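Members' Newsletter - Visits and Events

An afternoon at Tak: how a robot learns to pick up your shirt

In April a group of 14 members from our association went to see the workshop of Tak, in the old printing building at Hekham. Many of you asked for a report, so I try to give one, as complete as my notes allow. I wrote quickly and some of it I had to decipher at home.

We met at the side entrance at two o'clock. For those who want to go next time: the main gate is not in use, and the bus stop named Hekham Works is on the wrong side of the canal. Get off at the stop before it and walk over the bridge. Three of our members did the longer way and arrived when the coffee was already poured.

Our host was I-seul Kong, who leads the small team that works with clothing. She began with a short talk in the meeting room, with only four slides, for which I was grateful. Tak started with machines for packing boxes, and this part of the business still pays most of the bills. The clothing work is younger. It is done together with Brarnside, a company that sorts used textiles and would like to have some help at the beginning of the line, where bags are opened and everything comes out in one big knot.

A box, she explained, has the same shape each time you meet it. If you know where one corner is, you know where the other corners are. A shirt that was thrown on a table has no such manners. The sleeve can be inside, the collar can be under, and when you pull at one place, some other place moves that you did not expect. The older way of programming a robot, where a person writes down each movement, does not take you far with such material. So the team at Tak does it by showing. A person guides the two arms through the task, again and again, and all movements are recorded together with what the cameras see. Afterwards a computer model is trained with these recordings, and then it must try alone.

For the present model they recorded 3,000 demonstrations. I asked how long a person can do this work before getting tired. The answer was that they change after 100 demonstrations, and that some colleagues ask to be changed sooner. It is tiring for the eyes more than for the arms, she said, and Mondays are no different from other days in this respect. (Everybody laughed, I think it was an office joke.)

Then we went downstairs. The hall has several workcells, and they let us stand quite near to the one that was prepared for us, behind a yellow line on the floor. We were asked to put our telephones on silent and not to lean on the tables. The fans make a steady noise, so those with hearing aids may prefer to stand at the left side, where it is less.

The first demonstration was the guided kind. One of the operators, a young man with a great deal of patience, sat at the control place with two smaller handles, and the arms followed what his hands did. It surprised me how soft this can look. He took a towel, lifted it, laid it down flat, and turned over one corner. He made a mistake with the second corner and did it again, and I-seul Kong told us that such corrections are kept in the recordings on purpose. A model that has seen only perfect work does not know what to do when something goes wrong.

After this some of us were allowed to try. I was the third. I must report that I could not pick up the towel at my first attempt, nor at my second. The difficulty is in judging the height. You believe that you are at the cloth and you are still a finger's width over it, or you are too low and you press against the floor of the cell, and the software gives a small complaint. At the third attempt I had it by the edge, and I received polite applause. Our member who restores clocks was much better than the rest of us, and he was offered, I believe as a joke, a part-time position.

The second demonstration was the model working alone. For this, the operator stood up and went away from the handles, which gave a strange feeling in the room. The task was to take one garment out of a pile, hold it up and put it down separately. The arms began slowly. There was a pause, and somebody behind me whispered that it was broken, but then the left gripper went down and closed. It dropped the first garment halfway. It took the second one properly. On the whole it succeeded more often than not while we watched, and I-seul Kong did not try to make it look better. She said that at Brarnside, with real bags, the result would be lower today, mainly on account of things with buttons, straps and wet spots.

Several questions came from our side. I give the answers short.

Why two arms? With one arm you can pick up a shirt, but to open it or lay it flat you need to hold it at two places. Most of us do the same at home without thinking about it.

Why such a colorful wallpaper? The walls of the cells are changed regularly. If the model always sees a plain white background, it begins to rely on the white, and then it is lost in a real hall where a poster hangs or a person walks by. With big leaves and flowers behind the clothes, it has to learn what is cloth and what is only pattern. The wallpaper is bought as remainders, and the staff take turns in choosing, with some discussion about taste.

Can it feel the cloth? Not at present. It works with the cameras and with the force in the motors. Another company, Bamodness, is making a fingertip with a kind of touch sense, and Tak hopes to test it in the next season.

Will it replace the people who sort? This was asked by two of us in different words. The reply was that the people at Brarnside decide what is good enough to sell again and what becomes rags, and this needs knowledge of fabrics that the machine does not have. What they would like to give away is the pulling apart. I found this a fair answer, although not everybody in our group was convinced, and the discussion continued on the way to the bus.

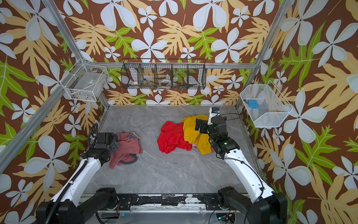

More than one visitor remarked afterwards that the arms should be shown to school classes, and Marguerite wrote to the newsletter that she would have liked to see the whole way, from the closed bag to the sorted stack, because picking up one piece is only the start of what her hands do with the laundry at home. She also found that the slow speed made it easier to follow, and asks whether a faster machine would be as safe to stand near. I passed this question on to Tak. They wrote back that the speed in the demonstrations is limited for visitors and for the operators also, and that a faster cell would be closed with a door.

A few practical notes for the next group. The visit takes two hours including coffee. There are stairs, but also a goods elevator, and if you need it please say so when you register, as somebody must come with the key. Wear closed shoes. Photographs are permitted in the hall, but not in the meeting room, where there are plans on the wall from customers. Tak asks for no entrance fee. We brought a cake, and it was well received.

If you have old clothes with difficult shapes, the team is glad to have them for practice. They told us they have enough T-shirts for many years, but they are short of dresses with thin straps, hooded jackets, and children's clothes with long strings. Everything should be washed. You can leave a bag at the side entrance in the mornings, with a note "for the clothing cell" on it.

A second visit is planned for after the summer, if enough members are interested. The group must be no larger than the first one. Please write to the events desk with your name and whether you were already there in April, as those who could not come the first time will go before the others. The waiting list from April stays valid - you do not need to register again.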